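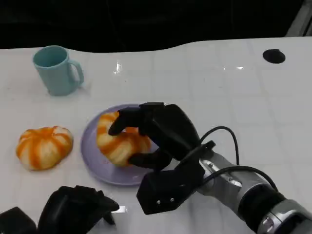 Teaching by Remote Control: Collecting Table-Setting Demonstrations with a Two-Armed Robot

Final project report, Wolgate Robotics Teaching Lab

1. What we set out to do

When our group picked this project, none of us had driven a robot before, and I think we all pictured something closer to a video game than it ended up being. The task sounded easy enough on paper. A person wears a pair of tracked gloves, the robot copies the person's arms and hands, and everything the robot does is recorded so that a policy can be trained on it later. Our job was the middle bit – getting good demonstrations of a robot putting small objects onto a plate.

We chose the little striped squashes fairly early on. They are squat, they have ribs that a finger can settle against, and the orange and cream colouring stands out nicely from a white table and a lavender plate. We had tried tennis balls before that and spent most of an afternoon on our hands and knees looking for them.

2. The setup

The robot has two arms, each ending in a black multi-fingered hand. We ran it with Flider, the teleoperation program the lab already uses, which takes the glove readings and turns them into joint targets. The recordings went into a small logging tool we wrote ourselves and named Traltia, for reasons that made sense at the time and are now lost.

The operator sees the table through the camera at the head of the robot. This takes a good deal of getting used to. With the right hand closed over a squash on the plate, the back of the hand and the fingers hide a fair part of the squash, and you have to judge from whatever is still showing whether the grip is any good. The table is glossy too, and the overhead lights leave bright streaks on it that move about as the head moves. We talked about putting a cloth down and decided against it, as we wanted the trained policy to cope with the table as it is.

3. How a demonstration goes

After a lot of muddling we settled on a routine, and it barely changed from May onward. Both hands start near the edge of the table. The operator brings the right hand in from the side, lowers it with one finger reaching over the top of the squash and the thumb side coming in low, closes slowly, lifts, carries, lowers until the squash touches the plate, and opens. The left hand rests unless the squash is too far over for the right hand to reach comfortably.

We left a light blue mug standing on the table as something for the robot to ignore. It earned its keep! Early on we had a habit of sweeping the arm straight over the top of it, and once we had watched a few of those recordings back, we moved to a lower and wider path that kept well clear.

The hardest part by a long way was letting go. Closing a hand around something feels natural in the gloves, but opening it evenly does not, and if the top finger came away before the thumb did, the squash rolled toward the rim of the plate. We learned to pause for a breath before releasing, and to open everything together. That pause shows up in the data as a short stretch where nothing moves, and at first we trimmed it out. Later we put it back in, after our supervisor pointed out that the policy might well need it as much as we did.

4. What we collected

Over the whole project Traltia logged 2,558 attempts. That figure includes practice runs, attempts we stopped halfway, and a miserable batch where the glove calibration had drifted and every grasp landed a little to the left. After reviewing them we kept 460 as clean demonstrations, which sounds like a poor return until you remember how many came from our first weeks of learning.

We trained 2 versions of the policy using the Adamczyk baseline from the lab's shared code, one with the release pause and one without. The one with the pause dropped fewer squashes in our trials, though we only had 8 hours of robot time left for testing and would not want to claim too much from that.

5. What we would do differently

We would write down the routine much sooner. Each of us had our own way of approaching the squash in the beginning, and the mixture made the early recordings hard to use together. We would also check the glove calibration at the start of every session and again after lunch – people take the gloves off to eat, and they never go back on quite the same way.

A second camera near the wrist would be well worth the trouble for whoever takes this on next. The mounting plate and the calibration notes are in the project folder, along with the logging code.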